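Rindgate Kitchen Words

A word list for home cooks, with notes on how people name the things in their kitchens
Last updated July 7, 2022

What's in it

Rindgate is a plain text collection of 2,621 kitchen words and phrases, gathered from handwritten recipe cards, church cookbooks and family letters in the Hitevham area. I started it because my grandmother called her counter "the board" and her sink "the trough," and I wanted to know who else did. Lots of people did! There are 299 words for leftovers alone, and I love nearly every one of them.
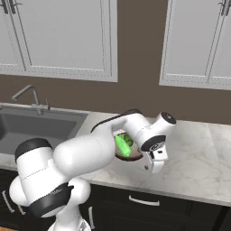 Files

words.txt has one entry per line: the word, what it means, and the town it came from.
sources.txt lists the cards and books, with the Nechyporuk recipe box first (it's the biggest and by far the most fun to read).
sayings.txt holds 90 longer phrases that didn't fit anywhere else.

Fields are separated by tabs. Everything is UTF-8, so accents should come through fine. If your spreadsheet shows odd symbols, check the import settings first.

How entries were picked

A word went in if it showed up in at least two sources, or in one source with a clear meaning next to it. Spelling is kept as written, so you'll find "skillit" and "skillet" side by side. Please don't fix those, they're half the joy of it.

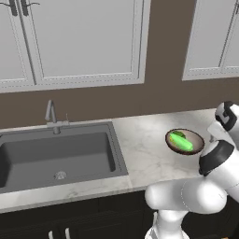 Counter with sink and small round bowl. See "sink" and "bowl" in words.txt.

Known gaps

Baking is covered much better than frying. Canning words are thin, and I'd be thrilled to get more. Town names follow the old Tramavari county map, so a few won't match the road signs.

Using it

Free for any use, including print. A mention of Rindgate is nice to have. New words can go in as a pull request against words.txt, with the source on the same line.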